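How to prepare your guest house for the rainy months

My husband Umut and I rent out a small stone house in Kozan. It has two bedrooms and a covered terrace. The first winter we made many mistakes, and guests told us about them in their reviews. Now we follow the same steps each year before December. If you have a small rental, maybe they can help you also.

Step 1. Go outside when it rains
Take an umbrella and walk one time around the house. Look at the gutters, the corners of the roof and the ground next to the doors. Water marks are easy to see on this day and very difficult to find later. Write them down or take photos with your phone.

Step 2. Clean the gutters and the terrace drain
We use a ladder and a small garden shovel. Put the leaves in a bucket – if you throw them down, you will clean two times. Finish with water from the hose and look where it comes out at the bottom. Recep Işık, our neighbor, does the high side for us.

Step 3. Close the windows on a strip of paper
Put the paper between the window and its frame, close the window and pull. When the paper comes out without any resistance, the seal is old. Buy the new seal by the meter and bring a piece of the old one to the shop, so the thickness will be the same. In our house we needed 46 meters, more than I expected for such small windows.

Step 4. Air the bedding
Stone houses keep humidity, and blankets take the smell very fast. Hang everything outside for a dry afternoon, also the pillows. Do not put wool blankets in plastic bags after this. We keep ours in cotton covers on the upper shelf, with some space from the wall.

Step 5. Try the heating for a full evening
Turn it on at five o'clock and stay in the house until you go to bed. Ten minutes is not enough. Sleep in the guest bed if you can. This is how we learned that the second bedroom was cold near the window, and we moved the bed to the other wall.

Step 6. Make a place for wet things
Guests come back from a walk with wet shoes and jackets. Give them hooks, a tray for shoes and a thick mat inside the door. Before, they were putting jackets on the wooden chairs and the varnish became white.

Step 7. Write the winter page of the house book
One page is enough. Explain the heating, the extra blankets, what to do if the electricity goes, and which road to take after heavy rain. Ask a friend to read it. Dilek Aydoğan read ours and did not understand where the fuse box was, so I wrote this part again.

For all of this we need two days with two people. The plumber is extra – call him early, in the fall he is always busy.

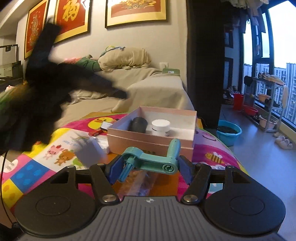 Teal crank handle and pink box, on the patterned tablecloth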